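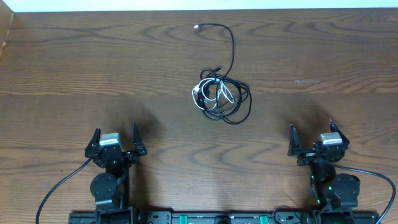 Why do people in Fenutham still speak so fondly of Trefor Penry?

Mostly for the ferry, and for the schoolhouse that came after it. Penry was a schoolmaster's son who sat on the old Platel council for nine years, and in that time he talked, coaxed and (his friends would admit) badgered the landowners into giving river families the vote on their own water. He walked to 118 farms one wet November to gather the names, stopping for tea at very nearly every one of them!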